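Looking after the Sokora bench arm

Posted in November | Filed under: Workshop, Maintenance

I moved the arm onto the new table last month and had to set most of it up again. I wrote down what I did so I can follow it next time. The arm is a Sokora, bought secondhand through Stollitz, and it had 582 hours on the counter when I got it.

Mounting

The base plate takes four bolts. I tighten them in a cross pattern, run the arm slowly through its full reach, then go over them again. Last time two of them took another quarter turn after the first run. The table is softwood and the washers sink in a little, so I check again after a week.

Cable

The old cable failed at the hand end. The replacement came from Bhardwaj and is 800 mm longer than the run needs if you pull it tight. Do not pull it tight. I leave a shallow hang under the upper link and forearm and a wider loop out by the gripper, where it plugs into the side of the hand. Turn the wrist both ways by hand with the power off and watch the loop. If it straightens out at either end of travel, give it more slack.

Joints

Wipe the covers with a dry cloth. I don't use spray cleaner near the seams. Then I jog one joint at a time at 18 percent speed and listen. The shoulder on mine has a faint tick when it starts from rest, and it hasn't changed since I bought it.

Fingers and camera

Finger height gets set last. I lay a bottle on its side at an angle, bring the hand down over the neck end, and stop with the fingertips just clear of it. The camera is on a clamp stand at the back of the table, pointed at the arm. I snug both knobs before I save any positions, or the whole lot has to be done over. 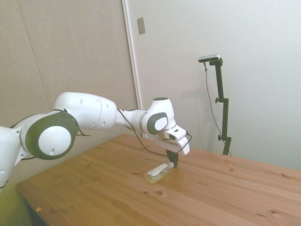
Saving the positions

I save to the controller and to a USB stick. The Saltska software that I run on the laptop keeps its own copy, but it dropped the tool offset once after an update, so I also write the offset in pencil inside the manual. The whole job took me roughly 2 hours. Next up is the fan in the controller box, which has started to rattle in the mornings.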